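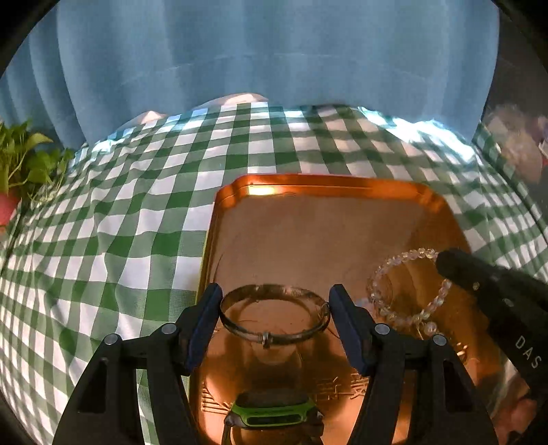

Sorting by hand, for the machine: Engelbert Aigner on the jewellery line at Daltstead

Tuesday, October 20, 2026

Zullthorpe sorts and repacks costume jewellery returned by shops. Its Daltstead site began preparing for automated sorting in May. Engelbert Aigner runs the sorting floor there, and we spoke to him between shifts about what the change has meant for his staff.

The work starts at the tray. Mixed returns are tipped out, and bangles, watches and strung pieces are separated before anything is checked or bagged. Until this year it was done with bare fingers. Part of the shift is now done with hand-held grippers, and the recordings are used to train the arm that is due on the line.

"You have two jaws and they open and close," Aigner says. "Everything you used to do with a fingertip has to be done some other way. A bangle is easy enough, you go either side of it and close. A string of beads changes shape when you touch it."

Staff work in pairs, four people to a shift. Each spell with the gripper lasts 10 minutes and is followed by ordinary bench work. The first plan had longer spells. Aigner asked for them to be shortened after complaints about wrists.

"The tool has weight, and the weight is in front of your hand. Morgan on the early shift raised it in the first week and she was right. We also lowered the tables, which helped more than the shorter spells did."

Speed was the other complaint. A practised sorter clears a tray far faster by hand, and people who had been measured on trays per hour for years found the new pace uncomfortable. Recording time has been taken out of the hourly figures. "It should have been out from the start," he says. "For the first fortnight the sheet made my best people look like my worst."

What goes into a tray is also decided differently. Returns used to be taken in whatever order the boxes arrived. Trays for recording are made up on purpose, with pieces that overlap, shiny pieces on shiny surfaces, and loops lying across other loops. Aigner leaves the choice to the sorters — they know which items waste time on a normal day.

"Beads on top of beads is the one they always pick. If you lift the wrong strand, the lot comes with it. A person feels that and lets go. I have not yet seen the arm at Eselholm let go."
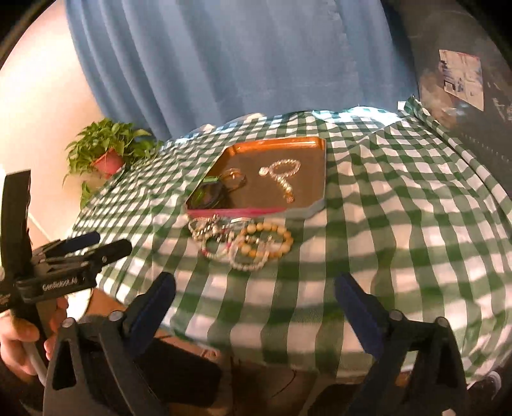

What happens to the jobs

Eselholm, the firm's larger site, has had a trial arm since the spring. It handles rigid items and passes the rest to a bench. Of the eight sorters there, five have moved to checking and repair, and the others still sort by hand.

Aigner expects a similar split at Daltstead but will not give a date. Repair pays a grade higher and needs training, and he wants that finished before the arm is installed. "I was told we could do both at once. I said no. You can't learn to close a jump ring while someone is bolting a machine down next to you."

Opinion on the floor is divided. Some of the older sorters dislike recording and have been allowed to opt out.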